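Stornlow Early Years Center
Minutes of the Resources and Premises Meeting, March 2022

Present: center manager (chair), deputy manager, room leads for Stornlow and Godow, kitchen lead, parent representative, minute taker
Apologies: Godow deputy

1. Minutes of the January meeting

Accepted with one correction. Under item 4, "replacement of boiler valve" should read "replacement of boiler thermostat". The valve was not replaced.

2. Matters arising

2.1 Gate latch, Godow site. Fitted. The room lead reported that the latch sticks when the gate has been left open overnight. Manager to ask the installer to return under the original order.

2.2 Coat pegs. Delivered in the wrong spacing. Returned, credit note received. To be reordered from the same supplier with the drawing attached.

2.3 Sand delivery. Closed.

3. Acoustic survey of the main room

The report from Gernov was circulated before the meeting. The chair summarized the findings. Reverberation in the main room is above the level the consultant recommends for children under five, mostly on account of the hard ceiling and the uncurtained north windows. The small room is within the recommended level and needs no work.

Three options were given in the report: full ceiling panels, partial ceiling panels with curtains, or wall panels alone. The kitchen lead asked whether ceiling panels could be fitted next to the serving hatch, where there is steam at midday. The report does not cover this. The deputy noted that wall panels would take up the display boards on the long side of the room, and the Stornlow room lead was against this option.

Agreed: to request a quotation for partial ceiling panels with curtains. Gernov to be asked in writing about the area next to the hatch before any order is placed.

Action: deputy.

4. Floor covering, Godow

The seam by the sink has lifted again. A temporary strip is in place. The room lead asked that the whole width be relaid this time – the previous repair covered only the lifted section and failed at its edge. Water play is to be kept on the opposite side of the room until the work is done.

Agreed: relay the full width during the next closure. Fixed strip to be checked at opening and at closing and the check entered in the site log.

Action: Godow room lead, manager.

5. Storage and labeling

5.1 The Grigaitė shelving is now in both rooms and has been anchored to the wall. Top shelves are for staff use only. The lower two shelves are open to the children and hold the current rotation.

5.2 Labels. The trial labels peel when wiped with the standard cleaning solution. The deputy will test a screw-on label holder on one unit before more are bought.

5.3 Rotation of play materials. The rotation period was discussed. The Stornlow room lead prefers a longer period, having observed that children return to the same materials and use them differently after the first few days. The Godow room lead prefers the present period for reasons of storage space. No change for now. To be reviewed when the labels are settled.

6. Cleaning schedule for play materials

The revised schedule was tabled. Hard plastic items are to be washed in warm water with detergent, rinsed, and air dried on racks. Fabric items go to the laundry at the end of each week. Wooden items are to be wiped with a damp cloth and not soaked – several pieces swelled last winter and were thrown out. Anything that has been in a child's mouth goes directly into the wash bin.

Agreed with one amendment: the wash bin is to have a lid.

Action: kitchen lead to order the bin.

7. Budget

A balance of almost $100 remains on the small repairs line. The chair proposed holding it for the sink strip. Agreed.

8. Any other business

The parent representative asked for notice of the floor closure as early as possible. Noted.

Next meeting: date to be circulated by the manager.
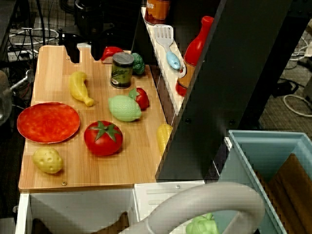
Godow room lead, by e-mail after circulation, asked that item 5.3 also record her request for a second storage cupboard, which was raised at the meeting and left without a decision. The chair agreed to carry it forward under matters arising.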